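Zandton Trail Register Transcriptions

README, last touched Monday, October 25, 2021

What is in here

Typed-up entries from the sign-in books kept at the huts on the Zandton loop. Hikers write their name, where they came from, where they're headed, the weather, and whatever else is on their mind. Mostly complaints about mice. I typed the books into a spreadsheet, then split that into plain text files. No scans included, the pages are too big and half of them have phone numbers on them.

164 pages so far, from the two huts with usable books (Bittencourt and Brilska). The third book, from the lower shelter, got soaked at some point and the ink ran. Skipped for now.

Files

entries.csv – the main thing, one row per sign-in
huts.csv – hut name, elevation, which side of the river
weather_words.txt – every weather word people used, lowercased
notes.txt – my running notes, messy, read at your own risk
old/ – first attempt, don't use, kept only so the early links don't break

Columns in entries.csv

hut – Bittencourt or Brilska
page – page number as penciled in the corner, not the printed one
line – counted from the top, headings don't count
date_written – exactly what the hiker wrote
date_clean – my best reading, blank if I couldn't tell
party_size – number, blank if missing. "Me and the dog" is 1
from, to – place names, spelling left alone
weather – as written
remark – as written, names removed

Dates are the worst part. Some people write month first, some write day first, some write "Tuesday" and leave it at that. If the entries above and below pin it down I filled in date_clean. If not, blank. Please don't guess from the weather, I tried that and it was a waste of an evening.

Names

All taken out. Replaced with a number that stays the same inside one book only, so hiker 34 in the Bittencourt book is not hiker 34 in the Brilska book. Somebody asked for a combined list. Not doing it, the handwriting isn't good enough to match people and I don't think they'd want it anyway.

Phone numbers, plates and emails are gone too. If you find one I missed, tell me the page and line and I'll pull it the same day.
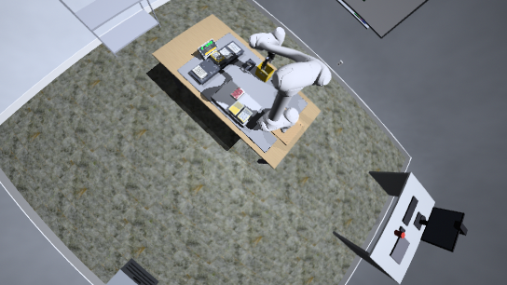
Spelling is left as is in from, to, weather and remark. "Tunderstorm" stays "tunderstorm". weather_words.txt has a second column with the normal spelling, use that for counting. Square brackets mean I'm unsure of a word. Two question marks mean I gave up.

Drawings are marked [drawing] and nothing more. There are a lot of mountains and a suprising number of cats.

Known problems

– Brilska pages 60 and up were typed late at night. Expect slips. Second pass planned for November.
– A few people signed for a whole group and then the group signed again underneath. I left both, so party_size will run high if you just add it up.
– Elevation in huts.csv comes from the sign on the door. The map says something else. No idea which is right.
– Commas inside remarks are quoted, but older spreadsheet programs still choke on a few rows. Open it as UTF-8 and it should be fine.
– "Same as above" entries are not expanded. Should be, haven't gotten to it.

Loading it

Any spreadsheet will do. For searching I use Motedeo, set the text column to remark and turn off stemming, otherwise "mice" and "mouse" get lumped in a way that hides which hut has the problem. It's Brilska.

How to use it

Free for anything non-commercial. Say where it came from. Don't try to work out who the hikers are. Some 600 remarks are short enough to quote whole, go ahead, but keep the hut and page with them so the next person can find teh line.

Fixes

Send page, line, what it says now, what it should say. One fix per line, plain text, no marked up spreadsheets please. I go through them in batches so give it a week or two.

Changes

0.3 – Brilska added, names renumbered, weather_words split into two columns
0.2 – date_clean added, brackets for unsure words
0.1 – Bittencourt only, lots of mistakes

To do

Dry book from the lower shelter, if the new one ever fills up. Expand the "same as above" rows. Fix the elevation thing.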